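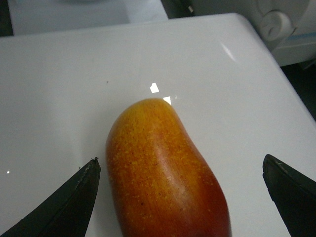
What do I check first when the gripper drops something?
Start with the fingertips, then the closing force, and write both down before you touch a setting.

Home | Checklists | Fault Log | Contact

Letska cell, gripper check after the dropped-item fault
27 April 2026, Clotilde Le Goff

1. Fingertips: worn along the edges. Valentin has spares – please ask him nicely.
2. Closing force: set to 57, went back to 90 after restart. FAIL, and I'm sorry to say it did it twice.
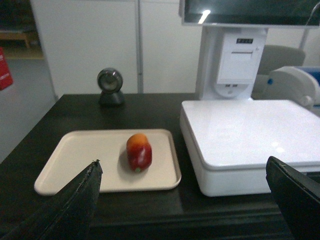
Item 3: pepper on tray, fingers open, scale alongside.

4. Stop button: good, tried 2 times.
5. Floor: walk all the way round, dear colleagues, and take your time over it.
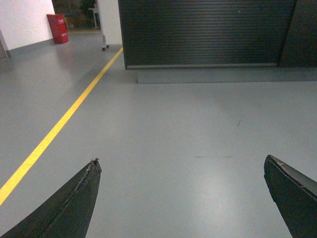
I would also like the force setting read aloud at every restart until Stomus answers us, even if it feels a bit silly.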